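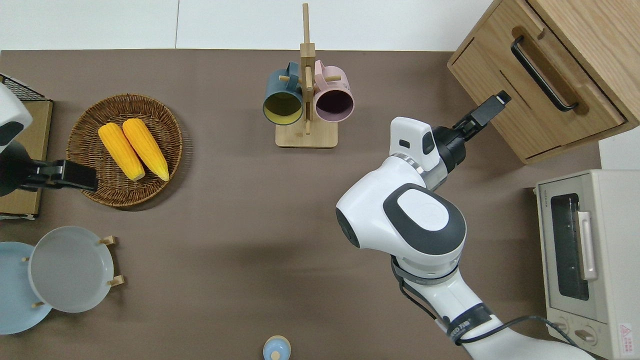 What does the Clerby Kitchenware Index cover?

The Index covers ordinary household objects used to store, hold, and serve food and drink, such as mugs, plates, baskets, racks, trays, and lidded containers, together with the words people use for them.

Home Files README License Versions Comments

Clerby Kitchenware Index
README and data card

Summary

The Clerby Kitchenware Index is a table of written records on kitchen objects and the places where they are kept. It is maintained by Plindura and distributed through Nomix. The current release holds 3,503 records in 30 object groups. It is intended for catalog editors, household researchers, and teachers who need consistent names for common kitchen items.

Contents

index.csv: the main table, one record per line
groups.csv: group codes and definitions
synonyms.csv: 142 pairs of names treated as equivalent
CHANGES.txt: revisions since the first release

Fields in index.csv

record_id: permanent identifier; not reused after deletion
name: preferred name in American English
group: code from groups.csv
material: the most general term that can be confirmed (wood, wire, wicker, ceramic, fabric, glass, unknown)
color: main color, in everyday words
holds: what the object supports or contains, if anything
held_by: the object that supports or contains this one, if any
notes: free text

Naming rules

Mug trees are entered as furniture of the table, under group ST (stands). Each mug is a separate record with the stand entered in held_by. When the inside of a mug differs in color from the outside, the outside color goes in the color field and the inside color in notes. A teal mug with a yellow interior is therefore recorded as teal.

Plates are recorded singly, even when several share a rack. Pale shades are entered under the basic color, with the shade in notes. Light blue and powder blue are both entered as blue.

Round woven pieces have caused more disagreement than any other group. Contributors use "basket" and "tray" for the same article, depending on the height of the rim. Release 2 merged the two under WV (woven holders), and both words remain valid in the name field. Bread baskets with handles are still listed separately.

Food is not indexed. It may appear in the holds field in the plural or as a unit, for example "corn, ears."
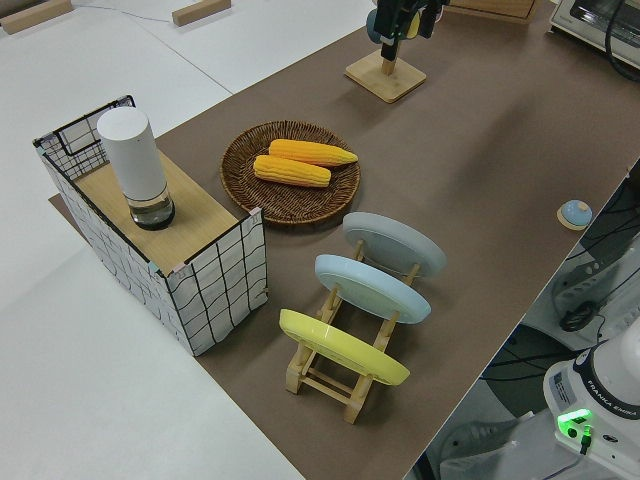 Figure 2. Two ears of corn on a round wicker tray, beside plates upright in a wooden dish rack.

Dish racks are divided by material into wood, wire, and other. The number of plates a rack could take is not recorded; only the plates present are entered. Fabric storage boxes belong to group BX, and a board laid across the top of a box receives its own record. Containers whose use is unclear are entered as "container, cylindrical" or "container, other" and are not assigned a function.

Collection

Some 3,000 records were transcribed from household inventories submitted on paper. The remainder were entered directly by contributors using the Halonen form. Each record was read by a second editor before release.

Known limitations

Color terms were not standardized before March, and older records may contain compound names such as "dusty pink." Material is frequently marked unknown. Dimensions are not included.

License

The files may be copied and adapted with attribution to Plindura. Corrections should cite the record_id.

Comments (3)

tinlid: Is there a group for mug hooks that screw in under a shelf? I can only find the stands.

oakandrye: We have always called the low woven ones trays. Glad both names were kept.

marrowfat: synonyms.csv opens with the columns in the wrong order for me. Same in the previous version.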